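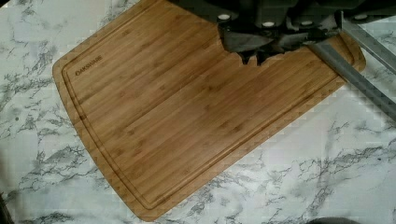

Poltitton Worktop Notes

A collection of written notes on what people keep on their kitchen worktops and where each thing stands. One note covers one object at one moment. The notes were written from pictures, by hand, and are meant for anyone who needs plain descriptions of ordinary kitchen things: boards, tins, toasters, spoons, cups and the surfaces they rest on.

Version: second release, May 2020
Maintainer: Thanasis Tsakiris
Note writers: Fotis Christodoulou, Thodoris Triantafyllou, Sânziana Voicu, Leonidas Economou
Language of the notes: English

What is in the folder

notes.csv holds the notes, one to a line. There are 1142 of them, from 18 kitchens.
checked.csv holds the 979 notes that a second person read against the picture and left unchanged.
plerko.txt is the list of object names we allow, with the words we fold into each one.
kitchens.txt gives a short entry for each kitchen: worktop, wall, cupboards, and what stays out all the time.
pictures/ has the pictures, sorted by kitchen.

The files are plain text and open in anything. We read them in Julter because it shows a note and its picture side by side, but nothing depends on it.

Fields

kitchen: the short name of the kitchen, such as costa.
object: a name from plerko.txt.
material: what the thing is made of, as far as it can be seen. Left blank if the writer wasn't sure.
rests_on: the surface or object directly underneath.
near: up to two neighbours, nearest first.
angle: square, angled or unclear. Used for flat things such as boards, trays and folded cloths.
writing: any name or words on the object, copied as they stand.
remark: free text, one sentence where possible.

A line for a chopping board in the costa kitchen reads like this:

costa; chopping board; bamboo; worktop; ; angled; OAKSWARE; groove all the way round, set in from the edge, corners rounded

The near field is empty there on purpose. The writer only fills it in when a neighbour can be named with confidence, and a blank is a perfectly good entry.

How the names work

We use "chopping board" for every board that food is cut on, whatever the shape. "Cutting board" is folded into it. "Worktop" covers counter, countertop and kitchen side. A "tin" must be metal. If the material can't be made out we write "canister", and the same goes for "jar" and "container" where glass is concerned.

Surfaces are named by how they look. "Marble-patterned" means pale with grey veins and makes no claim about real stone. In the first release several kitchens were down as marble, and these have all been changed.
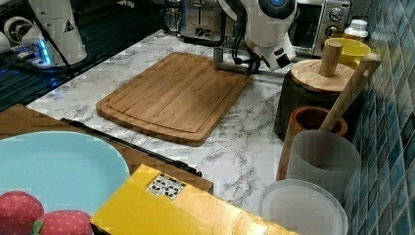 Things that stand at the back of a worktop were the hardest part of the notes to keep consistent. They tend to be the items that stay out all year, and writers would describe one fully in the first note and barely mention it in the next. We now ask for a full entry the first time an item is noted in each picture. In costa that means the steel toaster gets its own line, with its black controls, and so does the steel oven further right, with its glass door and two round dials. The small white bottle in front of the oven is entered simply as "bottle". Its ridged cap goes in the remark, and no contents are given.

Lids are part of the object they sit on. The black canister on the right is a single entry, with "round wooden lid, tall wooden knob" as the remark. If a lid is lying by itself it becomes an object with its own line.

Long handles were argued over more than anything else. A handle sticking out of a pot or cup could belong to a spoon, a pestle or a spatula, and the working end is often out of sight. Plerko has the name "handle, tool unclear" for this, and it should be used freely. The cup or pot then goes under rests_on, even though the tool is really standing in it. A separate "inside" field was tried in October and dropped, as two writers filled it in and two didn't.

Walls and cupboards

Walls have no lines in notes.csv. They are described once per kitchen in kitchens.txt, along with any wall cupboards above the worktop. For costa the entry reads: "Marble-patterned wall, pale with dark grey veins that branch. Wooden cupboard, orange-brown, grain showing on the underside." 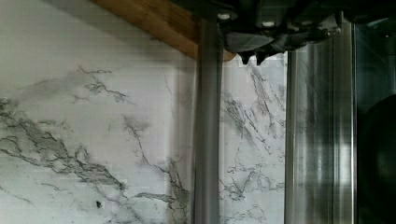

Sânziana Voicu would like walls moved into the main file. Her point is that a note saying something leans on the wall is hard to use if the wall itself is described somewhere else, and that people who only download notes.csv will miss it. She also thinks the cupboard undersides deserve a name of their own in Plerko, given how often hooks and lamps are fixed there. Both changes are on the list for the next release. Until then, please read the two files together.

Checking

Each note was read by a second writer with the picture open. A note was passed if every filled field could be seen. Anything that had to be altered stays in notes.csv in its altered form and is left out of checked.csv. Most of the changes were to material, followed by angle.

Known gaps

Fridges, sinks and bins are hardly covered. Food is noted as "food" unless it is packed and the packet can be read. Owners are never mentioned, and the notes don't say how long a thing has been in its place.

Corrections

Send corrections to Thodoris Triantafyllou with the kitchen name and the line as it stands now. Please paste the whole line, semicolons included.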